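Roltness Two-Arm Collection Station

Equipment page, Pameneck Shared Instruments

Overview

The Roltness is a two-arm collection station intended for groups that prepare demonstration data for learned manipulation policies. An operator guides both arms through a household or workplace task, and the station stores the arm positions, gripper openings and head camera video of each attempt on a common clock. The resulting examples are exported in a form suitable for imitation learning and for the evaluation of trained policies.

The station is built by Evance and is available to member laboratories through the Pameneck Shared Instruments program. Outside organizations may apply under the terms given at the end of this page.

Intended use

The station is designed for work at or near floor level and up to the height of a standard counter. It is best suited to tasks in which both hands must act together on an object that bends, folds or slips. Plastic bags, cloth, cable and soft packaging fall into this group. Such objects are difficult to model in simulation, and a policy that must handle them generally depends on a large supply of recorded attempts made in ordinary rooms.

Users working only with rigid parts on a fixed bench may find that a single-arm station meets their needs at a lower hourly rate. The program office will advise on the choice at the time of application.

Arms and grippers

Each arm ends in a two-finger parallel gripper. The finger linkages are slotted and may be adjusted by trained staff to suit the thickness of the material being handled. Fingertips are treated as wearing parts. They are inspected at the start of every booking and replaced at the discretion of the equipment supervisor.

Cables are routed outside the arm housings with enough slack for the full range of wrist motion. Operators should confirm before each session that the cable loops are free of furniture, fittings and the material being handled.

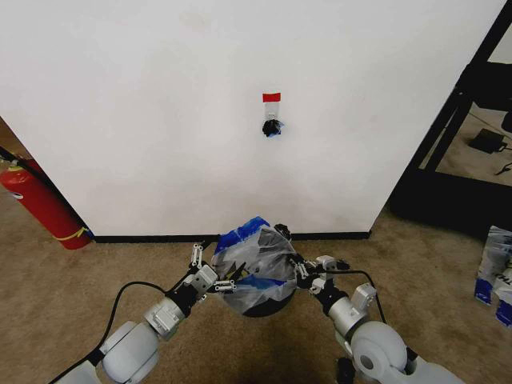
Page last changed: Thursday, October 14, 2021

Bag handling is among the most frequently requested task families. With a small dark container at the foot of a wall, the left and right grippers take hold of a clear, blue-marked plastic bag from opposite sides. The head camera view takes in both grippers and the bag, as well as the carpet and the surrounding fixtures. Groups preparing training sets for this family are asked to retain the full view during recording and to apply any cropping at the export stage.

Recording

A recording is started and stopped by the operator from the foot pedal or from the console. Each recording is held as a separate episode and receives an identifier, a task label and an outcome label. Three outcome labels are provided: complete, partial and failed. Failed episodes are kept by default. They may be left out of a training export, but they may not be deleted during a booking.

The console holds up to 637 episodes in local storage before transfer is required. Transfer to the Lukumay archive takes place over the wired network and may run while the arms are idle. Operators should not begin a new session until the console reports that all pending transfers have been verified.

Task labels must be entered in plain language and must name the object and the intended result. A label such as "fit bag to container" is acceptable. A label such as "bag test" will be returned to the user for correction.

Variation between episodes

A policy trained on episodes that all begin from the same position will often perform poorly when the object is moved. Users are therefore required to submit a variation plan with their booking request. The plan should state how the starting position of the object, the starting position of the arms and the condition of the material will be changed from one set of episodes to the next. Where more than one operator is to take part, the plan should also state how the work will be divided.

The standard set size is 20 episodes. At the end of each set, the operator reviews the stored video and confirms the outcome labels before changing the arrangement of the work area.

Summary of specifications

Configuration: two arms, operator guided
End effectors: two-finger parallel gripper, one per arm
Video: head camera, recorded with arm and gripper data
Local storage: 637 episodes
Standard set: 20 episodes
Memory, console computer: 64 GB
Outcome labels: complete, partial, failed
Archive: Lukumay, wired transfer

Training and authorization

All operators must complete the station course before making a booking in their own name. The course covers safe approach distances, emergency stop procedures, gripper inspection, episode labeling and transfer to the archive. Authorization lapses if the operator has not used the station during the preceding year, and may be renewed by a supervised session. The course is next offered in March.

A second authorized person must be present whenever the arms are powered. This requirement applies to all users and may not be waived by a laboratory director.

Booking and terms

Bookings are made through the program calendar and are confirmed once the variation plan has been approved. Member laboratories are charged at the internal rate. Outside organizations are charged at the external rate and must sign the data agreement, under which recordings made in shared spaces are reviewed for personal information before release.

Publications that make use of data collected on the station should acknowledge Pameneck Shared Instruments. A copy of the acknowledgment wording is supplied with each export.

Equipment supervisor: Gadisa Lemma
Requests for material trials, adjusted finger linkages or extended bookings should be sent to the supervisor through the program office.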